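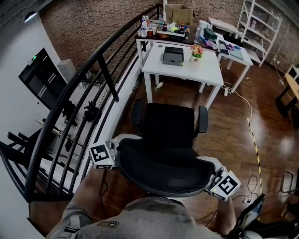 I would like the people who make power adapters to put the name of the thing on the adapter. I don't mean the name of the factory, or the row of safety marks that looks like a ransom note from six governments. I mean a word such as "speaker" or "router" in letters a person over 40 can read without holding the plug up to a window. Most objects in a house don't need this kind of help. A black mesh office chair with a tall back and two armrests explains itself from across the room, and if you drag it to another room it goes on being a chair and goes on working. The little black box on the end of a cord has no such manners. Once it is more than a yard from its device, it belongs to everything and nothing, and it goes in the drawer.

You have the drawer too. Mine is in the hall, under the one with the batteries. I can't throw any of it away, as everything in there powers something I still own, or did own, or will remember owning the minute the garbage truck turns the corner.

What pushed me into print was the Skuvel, a tabletop radio I like very much and bought for $29 when a store in Vurnville was clearing out its shelves. In July we had the hall painted, and everything along that wall was unplugged and piled on the bed. When it came time to put things back, I had a radio, a router, a desk lamp and an electric pencil sharpener, and four adapters with identical round plugs. All four plugs fit all four devices. I'd call that an achievement in standardization if the adapters put out the same voltage, and they didn't.

The information is all there, I'm told. It is molded into the plastic in gray on gray, or black on black if the designer was feeling bold. With a flashlight and my reading glasses on top of my other glasses, I got a "12V" and something that was either a 1 or a scratch. The radio had a sticker on its underside that said to use only the supplied adapter. It did not say what the supplied adapter looked like. This is a little like a note on a baby reading "return to mother."

I guessed. The lamp did well out of it. The radio got 20 volts that had been intended for something else and gave off a smell like a hot raincoat.

I took it to Ghaffari, the repair counter on Prerkside, where Parvaneh Rahimi opened it up, looked inside for less time than I'd have liked, and asked which adapter I had used. I showed her. She got out a silver marker and wrote on the adapter the name of the thing it was really for, which she worked out from the numbers and from my sad description of the pile on the bed. Then she fixed the radio and charged me $41. For those keeping score at home, that is more than the radio.

The marker is what stayed with me. It took her four seconds, maybe. Somewhere there is a company that designed a radio, a box for the radio, a foam cradle for the inside of the box and a leaflet in 13 languages advising me not to operate the radio in the bath, and somewhere in all that effort there was no room for four seconds with a marker.

My friend Dörte Kasten used to buy small appliances for a department store, and she defends the manufacturers on this – somebody has to. Her case is that a plain adapter can be ordered by the truckload and tossed in with whatever needs it that season. Print "radio" on it and you have a radio adapter, and if radios don't sell you are stuck with a warehouse of them. Fine. I believe her. But the same firms manage to put a sticker on the plug telling me to peel off the sticker. They stick a serial number on the carton and another one on the bag inside the carton. They could leave a blank white square on the adapter and put a sheet of little labels in with the leaflet. I would do the rest. I would even take the bath page out to make room.

Dörte's other point is that this will all be over soon, now that more and more gadgets charge through the same small oval port. I have heard this one before, about a different port. And I notice that the small oval port comes with its own drawer: cables that charge but won't carry data, cables that carry data but charge at the speed of moss, all of them with the same ends and none of them with a word on the side. We took the one clue we had, the shape of the plug, and did away with it. At least in the old days the wrong plug had the decency not to go in.

There's a reply to all this, and several of you will be typing it by now: label them yourself, on the day you open the box. You're right. Masking tape exists. I own some. It is in the drawer with the batteries, and it has been there through every adapter I ever brought home. But on the day you open the box you know exactly what the adapter is for. It's in your hand and so is the radio. You'd feel silly writing it down, the way you'd feel silly wearing a name tag at breakfast.

So I have bought a silver marker and I have done the ones I'm sure of. Radio, router, lamp. The sharpener one says "sharpener?" and I've been doing my pencils with a knife.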